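About Mudelix

Mudelix sets up picking and shelving robots for small warehouses and parts stores. We started in the back half of a tile showroom with one secondhand arm and a borrowed pallet jack. There are 20 of us now, and most of us came from warehouse floors before we came to robots.

Yu-ting Hsu and Yuk-lan Lau own the company together. Yu-ting ran night shift at a plumbing supplier for six years. Yuk-lan did the rosters there. Both of them had watched equipment arrive on a truck with no word to the people who were going to work beside it, and they wanted to run the job in a different order.

How a job goes

We spend the first week on your floor doing the work with your staff. We ask which lifts hurt, which shelves get skipped and what gets put off until the end of the shift. After that we build your storeroom in simulation and run the arm there before any hardware is ordered. Your pickers and storepeople come in and go through the runs with us. If the reach is awkward or a bay is in the wrong spot, we move it on the computer and run it again.

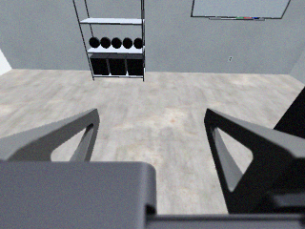 The first site to go through the full process was Lui, a sporting goods distributor. Staff there asked for the robot to take the heavy returns and leave the small mixed orders to them. That was a smaller system than the one we had quoted, and it is the one they still use.

What changes for staff

Some jobs do change, and we say so at the first meeting. At Usach, a hardware wholesaler, 3 people who used to lift and carry for most of the day now look after the cell. They clear faults, restock and check the counts. Their job titles and pay grades were rewritten before the arm was switched on. One person preferred to move to dispatch and did.

We ask every client to put the following in writing:

Who will be trained, and that training is on paid time
Who can stop the robot (our answer is anyone on the floor)
What happens to the hours that are freed up

We have turned down work where the client would not discuss the last one.

Training and support

Each site gets 2 training blocks, one in simulation and one on the floor. Our scheduling software, Tronus, comes with every system and is set up with the shift supervisor. Support calls go to the people who did your install.

New training groups start in April. To ask about a site visit, call the office or use the contact form.

Page updated Feb 9, 2022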